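Search the help pages

Rules for two arms sharing one sorting table?
posted by Sever, April
2 comments · 9 shares

I am writing the work rules for our small sorting cell at Bresard. Two arms put small containers with lids into plastic bins. I have to decide when a person may reach into a bin. My colleague thinks that a green light on the arm is enough — I am not so sure.

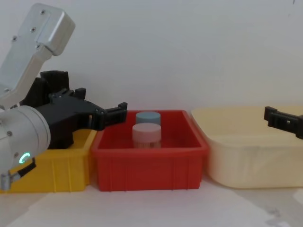 Left gripper at the rim of the red bin, two lidded containers inside.

Our logbook has 82 stops in 2,000 cycles, and most of them were for a hand coming too near. What do other people write in their rules?

Galbraith
I would not use the light as permission. On many arms the color tells you the state of the controller, and the meaning is different from one maker to another, so read your manual first. Our rule has one sentence: both arms are in a protective stop before any hand passes the rim of a bin. Both, also when only one is near you. Please write also who may restart, and that this person must see the whole table. And do the risk assessment with the gripper and the load included — the arm alone does not tell you enough.

Sastilel
mark the bin positions with tape. we did it and have fewer stops now

Sever
Thank you both. The manual says the color can be changed in the settings, so I took the light out of the rule. The tape I will try next.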